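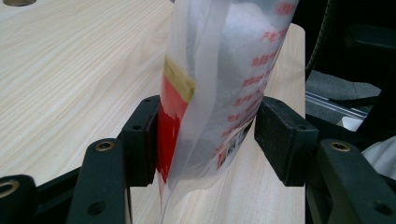 Re: [swap-list] Repacking the May parcels

From: Sowmya D'Souza
To: swap-list

Ratih Goh wrote:
> Has anyone started on the parcels yet? I have 16 to redo before the
> next round and my kitchen table is buried. Do you keep the original
> plastic bags or move everything to paper? And what do people do about
> old tape? Mine takes the print off with it every time.
>
> Ratih

Ratih, yes! I started last night and I'm having such a good time with it. I did 12 before bed and would have kept going if I hadn't run out of labels.

I keep the original bags whenever they'll hold. The milky ones with the red printing are my favorites, the kind with rows of tiny Chinese characters running down one side and a bar code sticker near the bottom. I can't read a word of it and I still think they look better than anything we've ever put in the mail. If you have one with a red section along the edge, please don't hide it in brown paper!

Tape: go slow, and use a hair dryer on low. Warm the strip for a few seconds, lift one corner with a fingernail, then pull it back flat against itself (not straight up, that's when the print comes off). The old yellowish stuff is the worst. If it still won't budge I leave it alone and put the new strip right over it. A bit of tan tape across a corner never hurt anybody, and it's stronger than a bag with a hole in it.

For squeezing the air out, stand the bag upright on the table and press in from both sides at the middle, then fold the bottom under. Ilham showed me this at the Talpur swap and I've done it that way ever since. The film wrinkles up like crazy but the parcel comes out so much slimmer. Eight of mine fit in one shoebox now, I used to get five!

Two things to watch for:

- Cover or cross out the old bar code before you mail anything. Erhan had a parcel go on quite a trip last year and we think that was why.
- Put the swap number on a fresh label, on a flat part of the bag. Number 202 came to me with the label over a fold and I read it as 207 for a week.

I have a full roll of clear tape to share and a stack of paper mailers I'm not going to use. Tirta, are you still looking for mailers? They're the medium size.

Ratih, if your table is really that bad, bring the lot over here. Mine is clear after 7 in the evening and I'd love the company.

Sowmya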